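Blocks on a Board

The case for plain shapes has been oversold, and the shapes are still worth having

The set arrived in November in a cotton bag with a drawstring and a card that used the word "journey" twice. It cost 74 dollars. For that I got a drawer's worth of small colored blocks – stars, hearts, cylinders, cubes, prisms – and a leaflet explaining that my child would be learning geometry, color, balance, patience and self-direction. I don't have a child in the house at the moment. I have a sister with two of them, a dining table, and a long-standing suspicion of toys that come with leaflets.

The company is called Maslow, and it is one of three I looked at over the winter. The others were Laryea, which sells its blocks in a tin, and Zistanberg, whose sets start at 100 dollars and come with a tray you could serve cheese on. All three say more or less the same thing in their catalogs. The modern playroom is loud, plastic and overlit. A few simple solids on a plain surface will fix it.

I wanted to know how much of that was true. So I read the catalogs and bothered some teachers, and I spent a lot of time watching people push blocks around on boards.
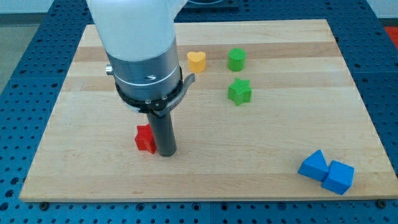 WORDS BY LANYING HOU
Home & Habit section | Filed from Multbridge

The board matters more than I thought it would. Put a yellow heart and a green cylinder on a patterned rug and they're gone; you find them with your foot. Put them on pale maple and you can see every one of them from across the room, which may be the one claim in the Zistanberg catalog I'd sign. It doesn't have to be their maple. A cutting board of glued strips does the job perfectly well, and if yours has a bit of shine to it, the blocks slide nicely and the crumbs wipe off.

Color is where the sellers start to stretch. Maslow's leaflet says that red, yellow, green and blue are "the natural vocabulary of early thought." I read this line to a preschool teacher in Multbridge who has been at it for longer than I've been writing, and she asked whether orange was an afterthought. Her view is that children sort by color because it's easy, and that it gets dull fast. What holds them longer is when color and shape disagree. If there's a red star and a green star, do the stars belong together, or does the green one go with the green cylinder? She has seen four-year-olds argue that one through an entire snack time, and she has never felt the need to settle it for them.

That seems to me a real point in favor of mixed sets, and oddly none of the three companies makes it. Laryea goes the other way and sells each shape in a single color, so all the stars are red and all the hearts are yellow. It photographs well in a row. As a puzzle it's over before you start.

Then there are the stars and hearts themselves, which purists can't stand. The old line on building blocks is that a shape should do some work. A cube stacks. A cylinder stacks if you stand it on its end and rolls if you don't. A triangular prism makes a roof, or a ramp, or a thing for a cube to lean on, and a blue cube propped at an angle against a blue prism already looks like the start of a building that somebody has opinions about. A heart does very little. You can stand one up with its notch on top and admire it, and you can try to balance something in the notch, and after that you're mostly finished.

I went in agreeing with the purists. I've softened on stars. Lay one flat and it makes a decent platform; set it on its points and it tilts, throws a spiky shadow, and has to be dealt with. My niece used them as people. The cubes were houses and the stars lived in them, or on them, and one star was in some kind of trouble and had to stand apart. No leaflet told her to do this. I'd add that she does the same thing with spoons.

The prices are hard to defend. Zistanberg's largest set, with two boards and a storage chest, is listed at 510 dollars. I asked the shop in Multbridge that carries it what the difference was between that and the small set, and was told it was "a family piece." I have bought chairs for less. The small set has the same solids in it, only fewer, and I never once saw a child run short. If anything the trouble went the other way. Give them seven blocks and they arrange them. Give them a chest and they tip it out and leave.

As for the learning, I can report that I found no one who teaches small children and would promise it. They like blocks. They like having something on the table that can be moved, considered and moved again without a battery going flat. They got a bit quiet when I read them the part about self-direction.

My advice is dull. Buy a small set secondhand, with mixed colors and at least one shape that's awkward to stack. Use a board you already own. Keep the edges clear, or the cube will end up under the stove. Skip the tray, the chest and the tin, though the tin is good for buttons.

The Maslow set is on my dining table as I write. I've tried putting it back in its bag, but visitors take it out again – adults, mostly, while they're talking about something else. My brother-in-law spent most of an evening nudging the green cylinder a little to the left and then a little to the right. He says he wasn't playing.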